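I'd been at the Relon workshop for maybe ten minutes before Leonidas Stergiou handed me the controller and told me to go pick something up. I went for a USB cable, coiled and held with a little strap, and figured I'd be done before my coffee cooled. I was not!

A coiled cable is a nasty thing to grab. It squashes, it slides, it has a heavy plug at one end that swings the whole bundle sideways. Leonidas loves it as a test for exactly that reason, and he runs every new set of fingers through 40 tries with it before he'll talk about anything else.
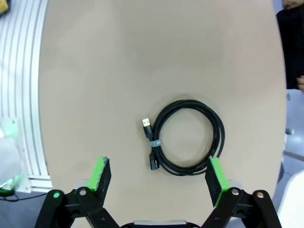
The green pads were my favorite of the 4 sets we compared (I tried them all, badly). They have some give, so you can come in a bit crooked and still get away with it. The hard ones from Onenden felt quicker on boxes and bottles, but on cable I kept pinching one strand and leaving the rest behind – very annoying with people watching.

Panagiotis Georgiev, who wrote the control software, has logged 1222 grabs since September and still argues with Leonidas over finger speed. He likes it slow. I tried it his way after lunch and got nearly 40 in a row, then rushed the next one and shoved the cable clean off the table.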